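# How a Relay Team Passes the Baton Without Dropping It

I ran my first relay when I was nine, and I was so nervous that I started running before my teammate was anywhere near me. I got all the way to the first bend with nothing in my hand! I had to turn back and get it. We came in last, and my coach, Marleny Correa, bought us all orange slices anyway.

So if you've ever watched a relay on TV and wondered why those grown-up runners make such a fuss over one little stick, pull up a chair. I love this stuff.

## What a relay is

A relay is a race you run as a team. In the kind I ran, there are four of you, and each one runs a piece of the race called a leg. The first runner carries a baton, which is a short, smooth, hollow tube, and hands it to the second runner, who hands it to the third, and so on. The last runner is called the anchor, and it's the baton that has to get across the line. If your fastest friend gets there first but left the baton back on the track, sorry, it doesn't count.

## The box you have to stay in

You can't pass the baton just anywhere. There are marks painted on the track that show where the exchange zone begins and where it ends, and the baton has to change hands between them. What matters is where the baton is, so your feet can be a little bit out and you're still okay as long as the stick is inside.

My friend Ronaldo Rivera once made the most beautiful pass I ever saw, smooth as butter, one step past the end of the zone. Our team was disqualified, which means our race got crossed off the results. He still brings it up!

## Running away from your own teammate

Now for the strange part. If you're the one waiting for the baton, you don't stand still. You start running *before* your teammate gets to you. Why would anybody do that? Well, think about how long it takes you to get up to full speed. A few seconds, right? If you stood there like a lamppost, took the baton and then started running, the baton would slow right down with you. We want that baton to keep zooming.

So you put a little piece of tape on the track behind you (ask your coach where, every pair of runners is different). When your teammate's foot hits the tape, you go. You run as hard as you can and you trust that they'll catch up.

In short relays, you don't even look back. Your teammate yells a word, you stick your hand out behind you, and the baton lands in it. Our word was "stick!" Another team at our track, the Erkota Flyers, used "banana," and I giggled every single time.

In longer relays, the runner coming in is very tired and you can't be sure how fast they'll be going at the end. So there you turn around and watch them come, and you take the baton with your eyes.

(I mean your hand. But you use your eyes!)

## Up or down?

There are different ways to put the baton into somebody's hand, and coaches argue over them at great length.

**The upsweep.** The waiting runner holds a hand low, near the hip, with the thumb and fingers making an upside-down V. The baton comes up into it. This one is easy to learn, and it's the one I started with.

**The downsweep.** The waiting runner's hand is back with the palm facing up, and the baton comes down into it.

**The push pass.** The arm goes straight out behind, palm facing the runner who's coming, and the baton gets pushed forward into it like you're mailing a letter.
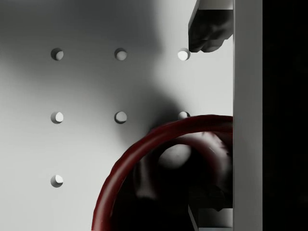
You'll also want to sort out left and right. If I carry the baton in my right hand, I give it to your left. You keep it in your left and give it to the next runner's right. That way we don't step on each other's heels, and no one has to switch hands in the middle of running.

## Try it at home

Grab a friend and the cardboard tube from a roll of paper towels.

1. Stand still, one behind the other, a big arm's length apart. Say your word and pass the tube.
2. Do it walking.
3. Do it jogging.
4. Now try 3 good passes in a row with no drops. Harder than it sounds!

If you do drop it, pick it up and start over. I still practice with my sister-in-law Maritza in the driveway, and last week I threw the tube clean into the hedge.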